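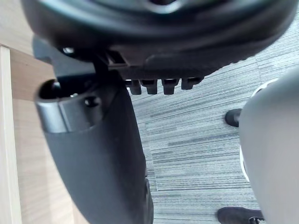
Most of the faults on our office arm begin at floor level. The joints have given us very little trouble in the time we have had the Kilura. The trouble comes from cables, fluff and furniture, in that order, and most of it can be headed off with a quick tidy before switching on. Office chairs are the worst of the furniture. Look underneath one and there is an armrest post coming down, a bolt head standing proud of the plate, and along the edge of the seat a row of short plastic tabs that a loose cable tie or a bit of sleeving will catch on. Striped carpet like ours also hides small screws very well, so have a tray ready before you undo anything.

These notes are for anyone who looks after a small arm on a rolling base in an ordinary room with desks and cupboards. Ours is used for opening doors and drawers and fetching light things. If yours is bolted to a bench, skip the parts on floors and wheels.

Before you start

Press the stop button, then switch off at the base, then unplug. Wait until the fans have stopped. An arm without power may sag at the elbow, depending on the make, so support it with one hand or rest it on a folded towel on top of something solid. Take rings and lanyards off. Tell whoever shares the room that it is off and should stay off, and tape a note over the switch if you are going to leave it.

Things worth keeping in one box:

Hex keys, metric, a good set with long arms
A small torque screwdriver if you can borrow one
Hook-and-loop cable straps, plenty
A soft paintbrush, 1 inch
Lint-free cloths
Isopropyl alcohol in a dropper bottle
A paint marker, white or yellow
A tray with a rim

Clearing the floor

Roll the chairs out or push them right under the desk. Half in and half out is the position that causes bumps, as the star base sticks out further than the seat does. If a chair must stay near the arm, turn the armrests away from it and drop the seat to its lowest setting.

Vacuum the carpet where the base will stand and for a good stride all round. Do the wheels of the base at the same time. Hair winds itself on to the axles and comes off best with a seam ripper and a bit of patience. I do ours monthly. Long hair is worse than fluff and needs looking for in September, when the building fills up again.

If carpet tiles lift at the corners, fix them with double-sided tape made for carpet. Parcel tape won't last, and it leaves a strip of glue that picks up everything.

Cables at the wrist

The cable loop over the wrist is what wears first. It has to be long enough for the wrist to turn all the way in both directions and short enough not to droop into the fingers. To set it:

Turn the wrist slowly by hand or in the slow jog mode to one end of its travel. Fix the cable at the forearm with a strap, not pulled tight. Turn to the other end. If the cable goes taut, give it more from the forearm side. If it flops over the gripper, take some back. Go to and fro a few times and watch the connector, which shouldn't move at all.

Use hook-and-loop straps at every point where you might want to adjust something later. Plastic ties are fine for the fixed runs further down, but trim the tails flush with proper side cutters. A tail cut with scissors leaves a sharp corner and will scratch your knuckles every time you reach past it.

Sleeving is good until it isn't. The braided kind frays at the ends, so melt the ends with a soldering iron before it goes on, or finish them with heat-shrink. Ours was measured at 66 cm from forearm clip to gripper plug. I write the length on the inside of the box lid so that the next person doesn't have to work it out.

Long cables on the floor

Mains and network leads should come away from the back of the base and lie flat. Don't leave a coil where the wheels could find it. Any slack should go at the wall end, hung on a hook. Where a lead has to cross a walkway, put a rubber cover over it and check underneath now and then for grit.
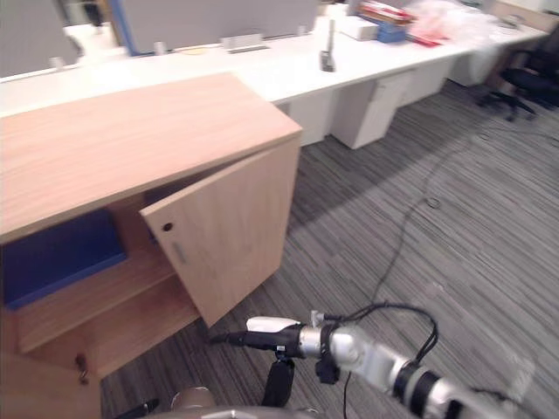 Gripper by the lower part of the cabinet door, cables looped over the wrist.

Working at cupboard doors

Doors put more strain on the fingers than lifting does. The load comes from the side, and the finger screws are not really meant for that. After any spell of door work, check the screws with a hex key. You only want to feel whether they turn. If one does, take it out, clean the thread, put on a small drop of medium-strength thread lock and refit it. Put a line of paint marker across the screw head and the finger so you can see next time whether it has moved.

Look at the hinges on the cupboard too. A door that has dropped a little rubs along the bottom, and the arm pulls harder to make up for it. Most modern hinges have two screws, one for side to side and one for in and out, and a quarter turn makes a difference you can see. We had a door that took 30 minutes of fiddling with the arm settings before somebody thought of using a screwdriver on the hinge.

Keys left in locks are worth a thought. If the arm works low down near a lock, take the key out and hang it up. Bent keys are a nuisance and the replacement for ours had to be ordered from Wellberg by the number stamped on the barrel.

Fingers and pads

The pads on the Gakari gripper are rubber and stuck on. They go shiny with use, and shiny pads slip on varnished wood. Wipe them with a damp cloth first. If that doesn't bring the grip back, rub very lightly with fine abrasive paper, 400 grit or finer, and wipe again. Don't use alcohol on the pads. It is fine on the metal behind them and on the mounting faces.

To change a pad, warm it with a hairdryer and peel from one corner. Clean off the old glue, press the new one on and leave it overnight with a clamp and a scrap of cork on each side. Always change both.

The spares I buy come from El Idrissi, part 369 for the pads and part 89 for the finger screws. They will sell the screws singly if you ask.

The wrist camera

Dust on the lens shows up as soft grey patches that stay put while everything else moves. Blow it off with a rubber bulb. Canned air can spit, so keep it for the fans. Fingerprints need a lens cloth, with one drop of alcohol on the cloth and none on the lens.

If you loosen the camera mount for any reason, the arm will miss by a small amount afterwards until you run the calibration again. Draw a pencil line round the bracket before taking it off. Lining it up again by the pencil mark won't replace the calibration, but it gets it near enough that the routine finishes on the first go.

Covers and shells

The light-coloured covers mark easily. Warm water with a little washing-up liquid takes off most things, including the black scuffs from chair plastic. For the stubborn ones use a melamine sponge, barely damp, and stop as soon as the mark fades or you will leave a dull patch. Keep water well away from the gaps at the joint rings and use the paintbrush there.

Putting it back to work

Plug in, switch on, and let it start up with the path clear. Run every joint slowly by itself and listen. A faint tick once per turn is usually a cable strap touching a cover. A grinding noise means switch off again and ring the supplier.

Then do one real job at low speed, such as opening and shutting the same cupboard door, with your hand near the stop button. Write the date and what you did in the book. Ours hangs on a string from the back of the base, with the pen on its own string after the first three went missing.

Notes by Radwa Ezzat. Corrections welcome, particularly on pads for other grippers.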